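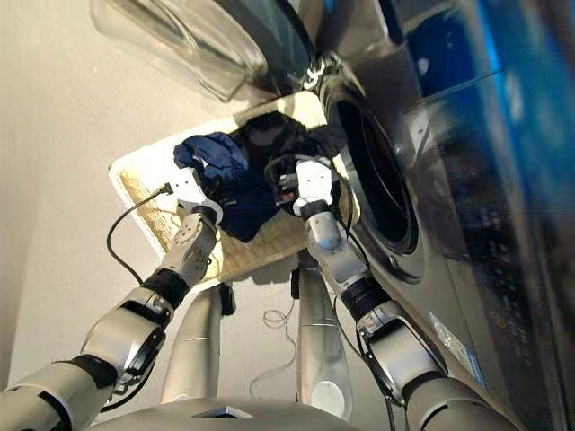

My shelves of old novels have taken over the back bedroom, and last August I finally sorted out how I look after them. Most are battered hardbacks from the fifties and sixties, bought for pennies, and the cloth covers hold on to dust like you wouldn't believe! I do them in batches, so I've got a soft brush out and I'm working through the Trollopes.

Always brush away from the spine, with the book held firmly shut, or the dust goes straight down between the pages (ask me how I know). For a musty smell I stand the book in a lidded box with a saucer of bicarbonate of soda and leave it for 70 hours or so. My copy of Starkedmont, all 920 pages of it, needed two goes. The saucer goes beside the book, never under it.

Pencil notes I leave alone. I've a Lambert with somebody's furious remarks on page 408 and they're better than the chapter. Old price stickers come off with a hairdryer on low, a few seconds at a time, then lift one corner with a fingernail. Don't try it on a paper jacket you're fond of.

Benvinda Correia wrote in to ask about loose pages. Please, no sticky tape! It goes brown and takes the print with it. I use a thin line of PVA on a cocktail stick, waxed paper either side, and a heavy book on top overnight.

Next shelf up is poetry, 19 thin ones, and I've not even started on those.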